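Residents' Forum – Household Standards – Clothing and Linens
Topic: Storage and folding of neckties (revised guidance, for comment)

Posted by: ibriggs_moderator
3 March 2022

Members are invited to comment on the proposed wording for the necktie section of the Bonsu House wardrobe guide. The present wording reads, in full, "Neckties are to be hung." Several residents have written to say that the closets on the upper floors do not have room for a tie rack, and that a folding method should be permitted.

The proposed text is as follows. A necktie should be unknotted completely before it is put away. It should be laid out on a bed or another wide, clean surface, straightened along its length, folded in half so that the narrow end meets the wide end, and then folded in half once more. Folded ties are to be placed flat in a drawer, no more than five to a stack. Knitted ties are to be rolled.

Comments will be read by the undersigned and by Ms. Quaye before the guide is reprinted.

Ifeoma Briggs
Moderator, Household Standards

Posted by: B_Zabala
Member, 16 posts

I wish to register an objection to the second fold. A tie folded twice and left in a drawer over the winter will show a crease across the wide blade, and the crease will sit exactly where the jacket opens. I have kept ties for many years and have always hung them from a plain wooden hanger, three to a hanger, with the wide end facing out. The existing wording is short, but it is correct.

If the closets are too small, the matter should be raised under Furnishings.

Bonifacio Zabala

Posted by: efrimpong
Member

With respect to Mr. Zabala, the closets on my floor are shared by two people and the rail is full. Hanging is not available to us. I have folded my husband's ties in the manner proposed and have not observed the crease he describes, provided that the drawer is not overfilled.

I would ask that the guide say more about the straightening step. The difficulty with a tie is that it turns over on itself as soon as one end is lifted, and a tie folded with a twist in it will hold the twist. Two points of hold are needed, one toward each end, with light tension between them.

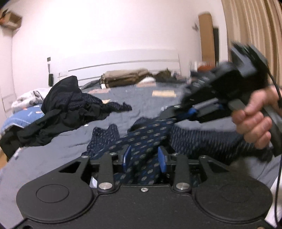
Navy tie held at two points above the bed, before folding. The wide blade is still twisted.

A patterned tie is easier to correct than a plain one, as the direction of the motifs shows at once where the fabric has turned. I would also recommend that other dark clothing be moved to one side before beginning. Navy on navy is difficult to see in the evening.

Efua Frimpong

Posted by: B_Zabala
Member, 16 posts

I thank Mrs. Frimpong for her contribution. I would point out that the blade already has creases in it, and folding it will hardly help. That tie should be hung overnight before any decision is made about a drawer.

Posted by: efrimpong
Member

The creases come from wear and are a separate question. I agree that a creased tie should rest before it is stored, and would have no objection to a sentence to that effect.

Posted by: nhyira.asamoah
Member

May I ask what the guide intends with regard to steaming? The Vuremel hand steamer in the second-floor laundry room is set out for general use, and I have seen it used on ties at very close range. Silk will mark if the steamer drips on it. I suggest the following: "Ties may be steamed from a distance, face down, under a cotton cloth. Ties are not to be pressed with an iron."

I would further suggest that the limit of five to a stack be reduced to three. The drawers in the older dressers are shallow, and the top tie catches when the drawer is closed.

Nhyira Asamoah

Posted by: dquaye
Household Standards

The steaming sentence is acceptable and will be added. On the size of the stack, the shallow drawers are found only in the east rooms. The limit will remain at five, with a note that residents in those rooms should use fewer.

Care labels take precedence over the guide in every case. That principle already appears on the first page, but it may be repeated here.

Dzifa Quaye

Posted by: ibriggs_moderator

The wording now stands as follows: "Neckties may be hung or folded. Before folding, the tie is to be held lightly toward both ends and turned until it lies straight. A creased tie should be hung overnight first." Ms. Asamoah's sentences on steaming will follow.

Mr. Zabala's objection to the second fold is noted and will be attached to the draft. Residents who prefer a single fold may use one – the drawer must still close.

Posted by: B_Zabala
Member, 16 posts

I accept the wording, but maintain my objection. I will write separately to Furnishings concerning the rails.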